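The Vikville Spare Room: Things That Ended Up on the Bed

Every house has a flat surface where objects go to wait. Ours is the bed in the spare room, which has a white duvet and hosts a guest perhaps twice a year. The rest of the time it holds whatever came out of somebody's bag. 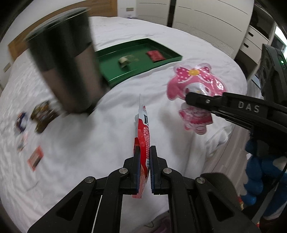 We moved to Vikville in August with 31 boxes and a firm policy that nothing would be put down "just for now". The policy lasted until the kettle was unpacked. By the second week the bed had become the sorting office for the whole place, and I started keeping this page so there'd be some record of what passed through.

The tray
Green, rectangular, raised edges with a nice gloss to them. It was bought to carry breakfast and has carried breakfast once. These days it's the in-tray for small packets, and it sits flat on the duvet with great dignity. Anything inside the tray is considered tidy. Anything beside it is considered mess, even if it's the same thing ten centimetres over.

The red snack bag
Mostly red, a white strip down one side, and more small white printing than I'm willing to read before dinner. Snacks belong in the kitchen. I've said so many times, usually while eating one in the spare room. The kitchen cupboard has a proper shelf for them now, a Landeg pull-out that cost $50 and squeaks at exactly the pitch that wakes the dog.

The two little packets
One beige and gold, one red, both living in the tray. Small packets breed. You clear them out of a coat pocket and by the next morning there's a fresh pair. Current house rule: if it's still in the tray when the sheets get changed, it goes in the bin or in somebody's mouth.

The steel cup
Large, stainless, brushed finish. It has survived two moves and a camping trip at Nesik where it served as mug, soup bowl and rain gauge. It's far too big for the cup shelf, so it has spent its whole career looking for a home. At present it holds pens. Before that it held different pens.

The pink plush keychain
Rabbit ears, pink hood, a polka dot bow with a yellow flower in the middle, and a ruffled bit underneath. Still in its clear plastic, because apparently once you unwrap it the colour gets grubby. No keys have ever been attached to it. I've been informed that this isn't the point of it, and I've stopped asking what the point is.

The bed itself
Wooden headboard in light brown, white wall next to it, white duvet that shows every crumb. We looked at a Gateck storage bed with drawers underneath, priced at $912, and decided we could be disorganized on top of the furniture for free.

The full clear-off takes 20 minutes if you don't stop to read the packets. I generally do it when visitors are already in the driveway - the cup goes to the desk, the snacks go to the kitchen and the rabbit goes wherever there's a hook.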